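The Laundry Corner, and the Gripper That Wouldn't Let Go

I've been meaning to put this page up since November. A few of you asked what happened with the laundry setup and why it went quiet for a while, and the short version is that one of the grippers stopped opening when I told it to. The long version is below the pictures, for anyone running the same kind of thing at home or in a small shop.

Quick background for new people. Marquez is my name for the whole two-arm rig (it's painted on the toolbox, so it stuck). The arms are driven by a control program called Illel, and the grippers are Osen two-finger units I bought secondhand. The job is dull on purpose: pick up clothes from the couch, put them in the basket, take them out again, do it all over. Soft stuff is hard for a gripper. A shirt doesn't have a right place to grab it, it changes shape every time you touch it, and half the time it ends up hanging over something you didn't intend.

Still, it had been going well! The counter was at 3435 open-and-close cycles on the day I got bitten, and I was feeling pretty smug about it.
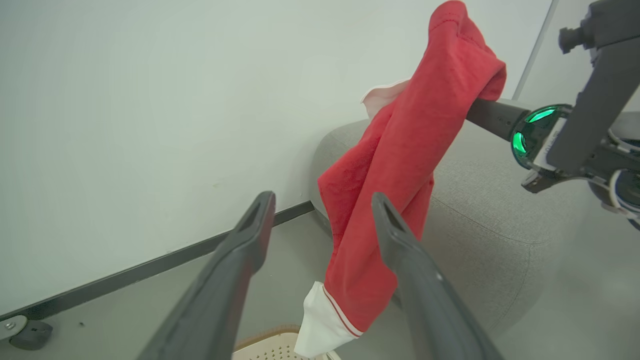

Red cloth over one finger, with the white cuff end down over the rim of the basket.

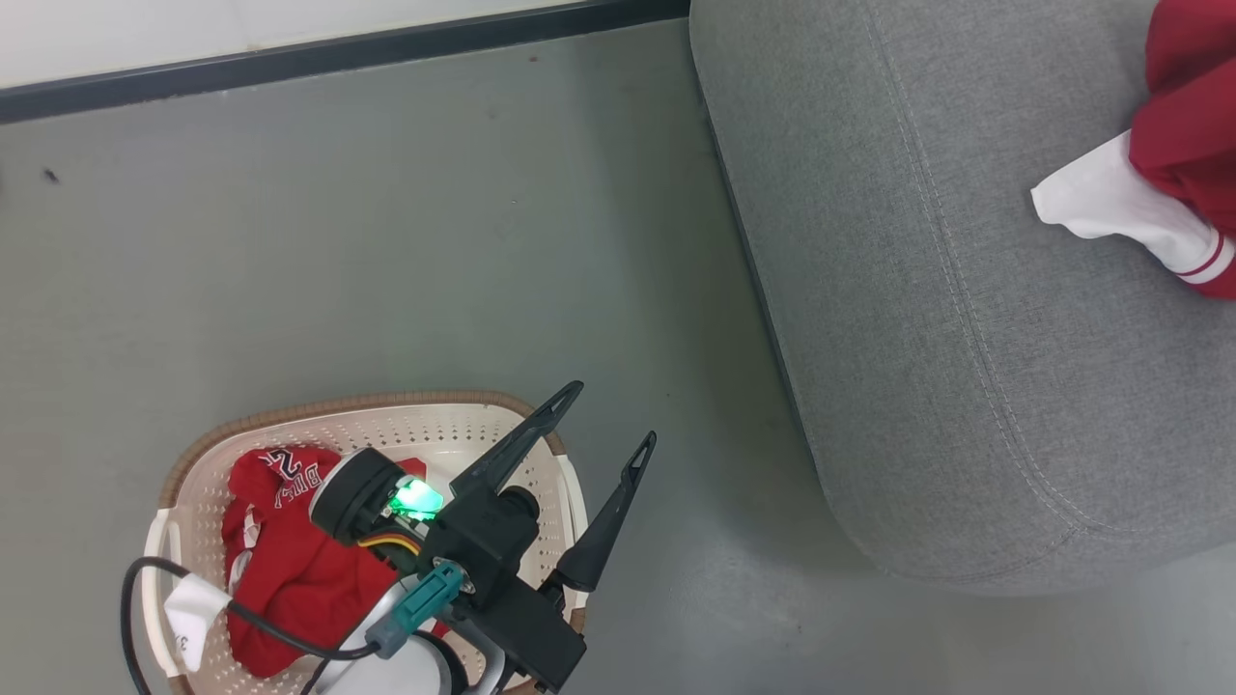
One red shirt in the basket, another red and white piece up on the cushion. The black cable goes over the left rim.
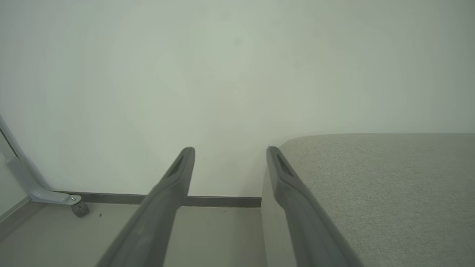
Looking out low between the fingers at the baseboard.

So, the fault. I was working the arms by hand with the leader controls, which is how I do all of my laundry practice, and I had a shirt pinched by the sleeve. I squeezed, lifted, moved across, let go on my end. The gripper stayed shut. I figured I'd been sloppy and tried again – open, close, open – and it just held on. The rest of the arm kept following me perfectly, and I think that's what threw me. When a whole arm freezes you know right away that you have a problem. When six joints are fine and the seventh is ignoring you, you blame your own thumb.

Then I did the dumb thing. I reached in with my left hand to pull the shirt loose.

It opened while my hand was there, which was fine, and then it closed again, which was not. All of the commands I'd been mashing in had been sitting in a queue and they came through at once. Open, close, open, close, the way I'd sent them. I got the side of my index finger pinched against the pad hard enough to leave a dent and a blood blister. Nothing broken, no trip to the doctor, and I'll admit I yelled something the neighbors probably enjoyed. Osen grippers aren't very strong and I had mine turned down to 70 percent. At full force I think I'd be telling a worse story.

I hit the stop button with my other hand. It worked, and I want to say that clearly, since I'd been lazy about testing it. But it was on the far side of the couch arm and I had to lean across the rig to get to it, with one finger in the gripper. That's a bad place for a stop button. I'd put it there so that it wouldn't get bumped by laundry.

What I found afterward

My first guess was heat. The gripper motor had been holding things closed for long stretches, and the log showed a high reading of 92 on the motor temperature. I don't love that number, but the warning didn't come up, and when I went back through older logs it had been up there plenty of times with no trouble at all. I let it cool, ran it empty on the bench, and it opened and closed like new. So I put it all back together, pretty pleased with myself, and it did the same thing the next evening. (Hands well away this time.)

Second guess was Illel. I updated it, rolled it back, turned off everything optional. No change, and I lost most of a weekend on that.

It was a connector. The cable to the gripper had a bit too much slack when the arm was up and not enough when the arm was down low and turned, and every time I worked near the basket it got a little sideways tug. One crimp in the plug had loosened. It would make contact, lose it, and make it again, and with a meter on it and the arm parked it looked perfect. I only caught it by having the arm sit in its low pose and wiggling the cable with a wooden spoon. Wiggle, dropout. Wiggle, dropout. You could watch the line in the log go flat and then jump.

The loose crimp explains the gripper going deaf. It doesn't explain the burst of saved-up commands, and that part bothers me more. There's a timeout setting in my config for stale commands, meant to throw away anything older than 200 milliseconds. I'd switched it off back in the spring when I had a slow laptop and kept getting jerky motion. The laptop got replaced and the setting stayed off. I'd completely forgotten I ever touched it! I found my own comment next to it, which said "temporary".

What I changed

The connector is new, and I remade the one on the other arm while I had the crimper out. Both cables now have a strain relief clip so the pull lands on the clip and not on the plug. I went with the Arstead clips in the small size; the medium ones flopped around on my cable. If you buy them, file the inside edge a bit, mine had a sharp seam.

I also rerouted things so there's a proper loop at the wrist. My test is to put the arm through its ugliest poses by hand, power off, and watch the cable at both ends. If the plug moves at all, the loop is wrong. I went through that maybe a dozen times before I liked it and it's still not pretty.

The stale command timeout is back on at 200. With the newer laptop the motion is smooth anyway, so I was carrying that risk for nothing.

If the gripper stops reporting its position now, Illel holds the arm still and drops the whole queue. It won't start up again until I press resume, and pressing resume doesn't replay anything. I argued with myself for a while over whether the gripper should open or stay shut when that happens. For shirts I'd be happy with open. For anything heavier you might not want it dropped on your foot. I went with stay shut, power cut to the finger motor, so that I can push the fingers apart by hand. Your gripper may not let you do that, so try it before you count on it.

The stop button moved to my side, by my knee, on a bracket. And there's a second one on a long lead that I can hang wherever I happen to be standing. I press each of them once at the start of a session, before anything else, with the arm moving slowly. It takes no time. I was skipping it.

And the rule for hands is what it should have been from day one: stop first, then reach. Even for a sock. Especially for a sock, I guess, as that's exactly the sort of thing you reach in for without thinking. I've caught myself leaning forward twice since then. Habits are slow.

Stuff I still haven't sorted out

The temperature reading. I said heat wasn't the cause, and I stand by that, but holding a T-shirt shouldn't take that much effort. I suspect I'm commanding the fingers to close further than they can go, so the motor just keeps pushing. I want to back off the closing target for thin fabric and see if the number comes down. If somebody has an Osen doing cloth all day, I'd love to know what yours runs at.

Long sleeves. They wrap around a finger and stay there after it opens, and from the control side that looks an awful lot like a gripper that hasn't opened. I had a few of those early on and got used to shaking the arm to free the cloth. I'm pretty sure that's one reason I was so slow to notice the real fault – I'd trained myself to think a stuck shirt was normal. I've added a little readout of the actual finger position in the corner of my screen, next to the commanded one, in big numbers. When they disagree, I stop.

The log format is also a mess. Illel writes dropouts to one file and commands to another, and the clocks don't quite match, so I spent ages lining them up by eye. I have a script that half does it. It falls over if a session runs past midnight, which mine often do. I'll post it once it's fit to be seen.

The finger is fine, by the way. The nail didn't even go black. I'm back to running laundry most evenings, at the same 70 percent, and the next thing on the list is towels.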